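July, very late, window open

Spent the evening on the gripper again. The left finger closes a hair before the right one and has done so since I swapped the linkage, and I have now taken the thing apart and put it back together enough times that the screws come out by themselves when they see me. Hrvoje Milošević says it's the horn on the servo, one tooth off. I told him I'd checked that. I had not checked that. It was one tooth off.

So, fixed, at 11:40, with a butter knife, the small driver being somewhere under the bed.

Then I got ambitious and opened the log. The plan (Agnes Solheim's plan, she likes round numbers) is 500 tries with small awkward objects before we touch the design again. I am at 388. Of those, 320 go down as "picked up, more or less," and I'd like it noted that "more or less" is doing heavy lifting, probably more than the fingers are. Cubes are easy. Bottle caps are easy. Anything with links or beads behaves like soup. You get one end of it and the rest comes up late, or brings a friend.

Agnes wants jewelry on the list on account of it being the worst thing either of us could think of. Fine. I have a white box of it, and the pink and striped bench is the right height if I sit on the floor, and my knees have already filed a complaint.
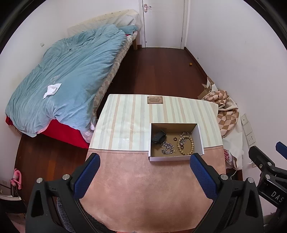
Chain and wooden beads in the one box, bed to the left, door at the far end.

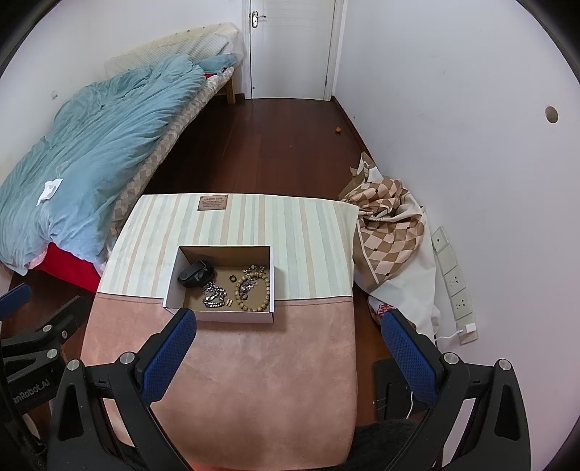 Rules I've set myself, written down so I can't wriggle later. One object per try. No shaking the box to get a better angle. If two things come up together it's a fail, even if it looks impressive. The gold bits get their own column – I expect it to be a column of zeros.

Parts so far have come to 1,529, and I'm not writing the currency next to it where I might see it. The Plattner bearings were the sensible purchase. The second set of Plattner bearings was not.

Hrvoje is coming by after lunch tomorrow to look at the wiring, meaning he'll eat something and tell me it needs strain relief. It does need strain relief. I'll try to have it done before he gets here so he has to find something else.

Also must find that driver. Bed at half past one, supposedly.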